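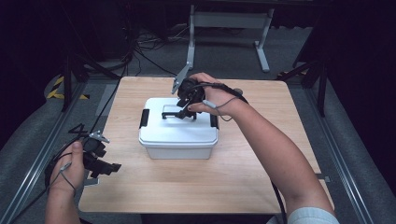
What Parents Understand After the Newborn Hearing Test: A Questionnaire Study at Two Family Clinics

Student project report, Child Health module, Zeditz College

1. Introduction

Almost every baby born in our region gets a hearing test before going home from the maternity ward. The test is short and does not hurt. A small soft tip is placed in the ear, the device plays quiet sounds, and after some moments the screen shows either "pass" or "refer". If the result is "refer", the family receives a new appointment and the test is repeated.

The word "refer" is the reason I chose this topic. During my practical placement at the Pallside clinic I heard several parents talk about the result, and they did not all mean the same thing by it. One mother believed her son was deaf in the left ear. A father told the nurse that the machine was broken and that he would not come back for the second test, as the baby turned to the door when it closed. Both had received the same leaflet.

A "refer" result is common in the first days of life and in many cases it is caused by fluid in the ear canal or by a restless baby. At the same time, when a child does have a hearing loss, it is important to find it early, so that the family can get support while language is developing. The message that parents need to hear is therefore a difficult one: please do not be frightened, but please do come back.

2. Aim and questions

The aim of the project was to learn how parents understand the result of the hearing test and what helps them to attend the repeat test. I wanted to answer these questions:

Do parents remember being told the result, and by whom?
What do they think "refer" means?
Which part of the leaflet do they read, if they read it?
What makes it difficult to come to the second appointment?

3. Method

I worked with two clinics. Pallside is in the city and has many young families, some of whom moved to the country recently. Olero is a smaller clinic in a rural area, and for most families there the hospital is a long bus ride away. Both clinics see babies for their routine checks.

The questionnaire had two pages. I printed 500 copies, which was too many, and left them with the reception desks for the spring months until the end of June. Parents with a baby under one year could fill it in while they waited and put it in a closed box. No names were collected. At the end I had 133 questionnaires that were complete enough to use.

Most questions had fixed answers to choose from. The last two were open, with empty lines for writing. I read all the open answers twice and put them into groups by topic. On the second reading I moved several answers to another group, so another person might sort them a little differently than I did.

I also had short conversations with nurses at both clinics. I did not record them but wrote notes directly afterwards.

4. Results

4.1 Remembering the result

Nearly all parents remembered that the test was done. Fewer remembered who told them the result. The most usual answer was "a nurse", and the second most usual was "I am not sure". Some parents wrote that they were told in the night or very early in the morning, shortly before they went home, together with information about feeding, jaundice and car seats. One parent wrote: "They told me ten things and I remember the one about the car seat."

Fathers who were not present at the test mostly got the result from their partner. In this group the word "failed" appeared often, although the leaflet does not use it at any place.

4.2 The meaning of "refer"

For this question I offered four possible answers. The correct one, "the test should be repeated", was chosen by more than half of the parents. The next group chose "my baby has a problem with hearing". A smaller group chose "the test did not work". The answer "I do not know" was chosen more often in Olero than in Pallside, and I have no good explanation for this.

Parents with an older child gave the correct answer more often. This is not surprising, as many of them had already been through the test once.

4.3 The leaflet
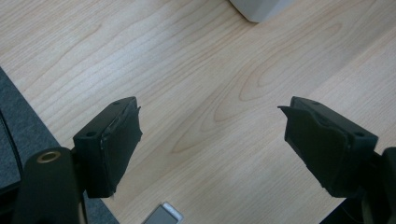 The leaflet is a folded sheet with text on both sides. Many parents said they had received it, but only a part of them had read it to the end. From the open answers it seems that the front side is read and the inside is not. Unfortunately the explanation of "refer" is on the inside, under a long paragraph about how the ear works.

Several parents asked for a version in their own language. Others wrote that they understood the words but not the numbers. The leaflet says that the repeat test can detect a hearing loss of 40 decibels or more, and it does not say what this means in daily life. "Is it a lot?" one mother wrote beside the question, with an arrow. I think it would be more helpful to compare it with a sound that people know, for example a quiet conversation at home.

4.4 Coming back for the second test

Of the difficulties mentioned, travel was first in Olero and time was first in Pallside. In Olero the parents described buses that do not fit with the appointment, and the problem of bringing an older brother or sister. In Pallside the parents wrote more about work, and about a phone line where they waited for a long time when they wanted to change the appointment.

A third topic came from both clinics: the baby can hear well at home, so why go? Parents observed that the baby wakes up from noise or becomes calm when they sing. These observations are valuable, but a baby with a mild loss, or with a loss in only one ear, can also react like this. The nurses told me that they explain this point in nearly every conversation and that it is the hardest one – it sounds as if they do not believe the parents.

5. Discussion

The answers suggest that the moment of giving the result matters more than I expected. Before the project I thought mainly about the leaflet and wanted to write a better one. Now I believe that a better leaflet is useful only if someone opens it together with the parents and shows them the right paragraph.

I made a draft of a new version with the help of the nurses in Olero. The explanation of "refer" is moved to the front. The sentence about how babies can react to sound at home and still need the second test stands directly under it. The paragraph about the ear is much shorter. The draft was shown at a seminar in the Martinelli building, where other students found the first sentence too soft, and I changed it. It has not been tested with parents.

A text message reminder 2 days before the appointment was suggested by many parents, and both clinics already use such messages for vaccinations. For Olero, it would also help if the repeat test could be done at the clinic on the same visit as a routine check. I asked about this and was told that the device belongs to the hospital and is not lent out.

6. Limitations

Parents who never come to the clinic could not take part, and they are perhaps the ones who also miss the second test. The questionnaire was only in one language. It asked about something that for some families was many months ago, and memory of the first days with a baby is often not very exact. I also did not ask directly whether the baby had passed or been referred, which I regret. At the time I thought the question was too private. Without it I cannot compare the two groups, and this should be corrected if the questionnaire is used again.

7. Acknowledgments

I thank the reception staff in Pallside and Olero, who gave out the forms during very busy mornings, and all parents who wrote their answers with a baby on one arm. The questionnaire and the draft leaflet are attached to the printed version of this report and can be read in the college library.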